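5 min read

The robot at Lernness is supposed to learn to put away toys. Before it can learn, someone has to show it how, and then show it again, and by midweek that someone has developed opinions about hexagons.

The company rents two rooms above a tile showroom in Vovusia. Its system, Vukis, is fed on examples: a person steers the arm through a small chore, the computer records every twitch, and the whole lot goes into the pot. A good day yields 16 usable examples. A bad day yields 8 and a long conversation about cables. 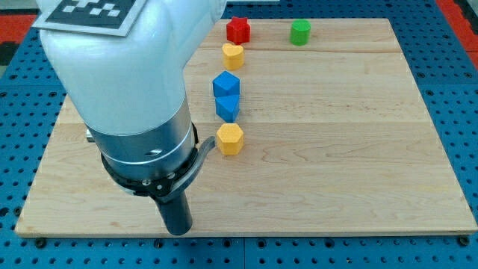

By Aba Lamptey
September 2021

The chore on my visit involved six blocks on a wooden board, among them a red star, a yellow heart and a green cylinder standing off on its own. The instruction sheet asked the operator to nudge one of them a short distance with the arm's black finger. A toddler would have thrown it at the wall and moved on.

Chung, who has been steering since spring, treats each attempt like a parking exam. Hesitate too long and Vukis learns to hesitate. Go too fast and it picks up your bad manners. "It copies my shoulders," Chung told me, and went back to the star.

Between attempts the blocks get rearranged, because a machine that has only ever seen one layout will be baffled by a second. There is a chart for this — 12 layouts, laminated, widely disliked. I was allowed to try layout two. My example was reviewed, praised for its originality and deleted.

The next round, in November, adds spoons. Chung has asked for a softer chair.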